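How to write a media advisory for a foreign minister's visit

A media advisory tells newsrooms that an official visit will take place, where reporters can go, and what they must do to get in. It carries no quotes and takes no positions. Those belong in the press statement, which is issued after the talks. The steps below assume a bilateral visit of one or two days with at least one joint press appearance.

1. Confirm what may be announced

Both ministries must agree that the visit is public before the advisory goes out. Ask for this in writing from the protocol desk on each side. If only the host side has confirmed, hold the text. An advisory that names a guest before the guest's own ministry has spoken is treated as a leak, and a correction will not repair it.

Check three items with protocol: the guest's full title, the order in which the two countries are named, and the term used for the visit. "Official visit," "working visit" and "visit" have different meanings in protocol. Use the term in the exchange of notes.

2. Write the heading and first paragraph

The heading gives the guest's title, the host city and the day. Leave out adjectives. The first paragraph repeats these facts in one sentence and adds who issued the invitation. A sample follows.

"The Minister of Foreign Affairs will pay a working visit to Celovska on Sunday at the invitation of the host minister."

Do not list expected results. If an agreement is to be signed, mention it only when the legal department has cleared the title of the document. Titles change late, often on the day itself.

3. Build the schedule table

Give one line to each event that is open to the press. Closed events are left out unless the sides have agreed to mention them. Each line has four fields:

Time, in local time, 24-hour clock
Event, in plain words
Place, with the entrance reporters should use
Access: open, pool, photo only, or closed

"Photo only" means that cameras may record the first 2 minutes of a meeting and then leave. State this in the advisory. Reporters who expect to ask questions at a photo call will do so, and the exchange may end up on the record without either side having planned for it.

If the guest goes on to a second capital, do not include that leg. The other host will issue its own notice. A link is acceptable once that notice is public. 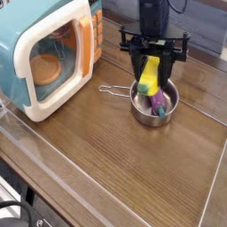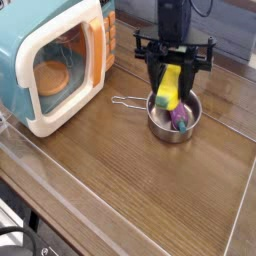
Ghada Smadi questions the rule on the second leg. In a comment on the first version of this page she writes that regional reporters plan one trip for both stops, and that leaving out the onward travel only produces phone calls. Her suggestion is a single line, "The minister will continue to Tetcombe," with no times, cleared by both hosts. The line can be used where such clearance exists. Without it, the rule stands.

4. Set the accreditation terms

State the deadline, the address for applications and the documents required. For most visits these are a press card, a passport copy and a list of equipment with serial numbers. Crews bringing live transmission gear need a separate permit, and the advisory should say which office grants it.

Give the room capacity if it is limited. A press hall with 44 seats cannot take every applicant, and the basis for selection should be stated: one seat per outlet, with a fixed share for the visiting press. The visiting share is agreed with the guest's embassy, which supplies the names.

5. Handle languages

Issue the advisory in the host language and in English at the same time. If the guest's ministry wants its own language version, it prepares and issues that version itself. Place names follow the host's official spelling in all versions. State whether the press appearance will have simultaneous or consecutive interpretation. Consecutive interpretation doubles the length, so the number of questions is usually fixed at two per side.

6. Release and update

Send the advisory in the morning, before news desks hold their planning meetings. Post the same text on the ministry site. Any later change is sent as a full new version marked "UPDATED," with the changed line placed first. Do not send the changed line alone.

Keep the duty officer's number in every version. The officer should have the full program at hand, including closed events, and a written note of which parts may not be discussed by phone.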